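Do you really need a new pillow? A sceptic on the bedding trade

By Mircea Ene

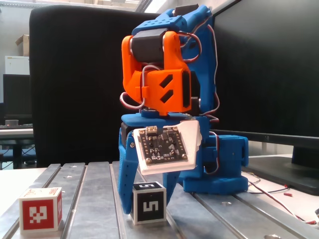 Twenty years behind the counter

Olesia Nechyporuk sold pillows, toppers and duvets for most of her working life, first on a market pitch and later in a shop called Yurchenko, and she doesn't believe much of what is printed on the packaging. When I told her I was writing a piece on choosing a pillow she laughed and asked how many I had been sent for free. (None. I asked for two and neither came.)

We met in her kitchen. I had brought a list of claims copied from shop websites, and she went through it with a biro.

"Orthopaedic," she read. "What does that mean? On a pillow it means firm, usually. Sometimes it means firm with a dip in it. I've had customers come in thinking a doctor had been involved."

She doesn't say that firm pillows are bad. Her complaint is that the word gets people to stop asking how high the thing is, and height is what she thinks they ought to be asking about. Someone with broad shoulders who sleeps on their side has a big gap to fill between ear and mattress. Someone who sleeps on their front has hardly any.

"You lie down in your normal position and get someone to look at your neck. If it bends up, too high. If it bends down, too low. It takes a minute. I used to do it on the shop floor with people's coats still on."

I put it to her that this sounded too simple, and that if it were so easy there wouldn't be so many pillows for sale. She said there were so many pillows for sale because pillows are cheap to make.

On cooling

The cooling gel pillow gets the roughest treatment. Nechyporuk owned one, a Stalard, and kept it for a summer.

"Lovely when you first put your face on it. Then it's the same as you are. Where would the heat go? You turn it over, and the other side's nice, and then that goes as well. I could do that with any pillow."

I have to say my own experience was a bit kinder. I borrowed a similar one during a hot spell and slept fairly well, though I had also opened the window and changed to a thinner duvet, so I can't give the gel the credit. She pointed this out before I did.

Her advice for hot sleepers is a cotton pillowcase, washed often, and a mattress protector that doesn't crackle. She thinks a plastic-backed protector undoes whatever you spent on the rest of the bed.

The one with the name

Towards the end of her time at the shop they stocked a shaped foam pillow called the Joker, with two wings and a hole for your ear. It cost 80 pounds. I wanted to know if anyone had liked it.

"Some did. One lady came back for a second. But a lot of them came back to return it, and we couldn't take it if they'd slept on it, so there was a row every time. Ask about returns before you ask about anything else. Can you sleep on it and bring it back, yes or no? If they start talking about hygiene, the answer's no."

She is equally short about weights and fillings. A Halutetti feather pillow she still has lists 1350 grams of filling on its label, and she likes it, but she says the weight tells you little unless you know the size of the case and how much of the filling is down. Feather goes flat and needs shaking. Foam doesn't, but it can smell for a few days. Shredded foam lets you take some out, "and then you've got a bag of bits in the cupboard for ever".

What about thread count?

I had seen a pillowcase advertised at 3000 threads and asked whether it could be true. She put the biro down for that one.

"They'll be counting every strand in a twisted thread. You couldn't fit that many in otherwise. Feel it with your hand. If it feels heavy and slippery and you like heavy and slippery, buy it. The number's no help to you."

When to replace one

The usual line from sellers is every couple of years. Nechyporuk thinks it depends on what is in it and how it has been treated, and that the people giving out the advice have an interest in it. She folds a pillow in half and lets go. If it opens again she carries on using it. Foam that crumbles goes out, and so does anything that smells after a proper wash and a full day's drying.

Her mother, born in 1964, has slept on the same two feather pillows since before Nechyporuk started in the trade. I asked whether that was wise.

"Probably not. I've bought her new ones. They're in the wardrobe."

I went home and tried the neck test with my wife looking on. My pillow was too high, and I had paid a lot for it. I am now using the spare from the guest bed, which has no label left on it at all, and my neck feels much the same as it did before.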